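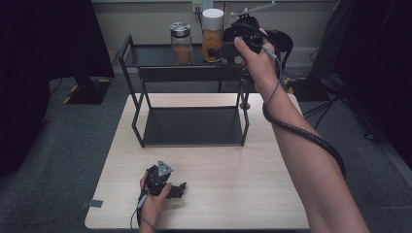
Section 2. Listing a Find on Jindier

Read this before your first upload. Covers secondhand items only – new stock has its own section.

Before you start
You need a seller account with a confirmed email, the item in front of you, a soft cloth, a tape measure. Phone charged. Drafts do not save if the app dies in the middle.

Step 1. Check the item over
Daylight if you can get it. Look for chips, hairline cracks, loose handles, missing lids. Run a fingertip around every rim. Smell it too – musty linens come back to you as returns.
Caution: sharp edges. Wear gloves for anything with broken glass in the box.

Step 2. Find the maker
Turn it over. Check the base, the inside of the lid, the hem or the lining. A Bodum press will normally have the name somewhere on it. No mark? Choose "Unmarked" from the menu. Do not guess. Guessed makers are the top reason listings get pulled.

Step 3. Clean it, gently
Cloth and warm water. No bleach, no scouring pads. Price stickers come off with a hair dryer on low, then a dab of cooking oil.
Note: leave original paper labels on. Buyers pay more for them.

Step 4. Measure
Height, width, depth, in inches. For clothes lay flat and go pit to pit, shoulder to hem. Ignore the size tag, vintage sizes run small.

Step 5. Take your photos
Front, back, base, and a close-up of every flaw. Plain background. Flash off. The first photo becomes your cover so pick the clear one.

Step 6. Write the title
Maker, item, color, size. In that order. No "RARE", no "LOOK", no strings of stars, the filter strips them out anyway and you're left with a gap.

Step 7. Fill in condition
Pick a grade from the menu, then type out the flaws in your own words. Short is fine. "Small chip on spout, does not leak" is plenty. Descriptions stop at 2,000 characters, spaces included.
Caution: "Unworn" means unworn. Tags on, or no marks on the soles. Neema Masanja at the Lurkwood desk reveiws these by hand and will send yours back.

Step 8. Set a price
Tap "Similar sold" for recent sales. Go by sold prices – asking prices are all over the place. Anything priced over $1,450 gets held for an authenticity check before it goes live. Allow 7 days. You can't edit the listing while its held, so get it right first.

Step 9. Choose shipping
Weigh the item packed, box and all. Round up to the next pound. Glass and china need double boxing, two inches of padding on every side.

Step 10. Publish
Tap Preview. Read it once through. Tap Publish. Shows up in search within some 2 hours.

If something goes wrong
Photos won't upload: close the app, switch to Wi-Fi, try again.
Listing says "Paused": check your messages, there is usually a question waiting.
Wrong category: don't delete and relist, you lose your watchers. Use Edit, then Move.
Still stuck: write to Jaxon Hiebert in seller support, with the listing number in the subject line.

Fees in this section apply to listings made on or after October 1, 2024. Fee table is in Section 3.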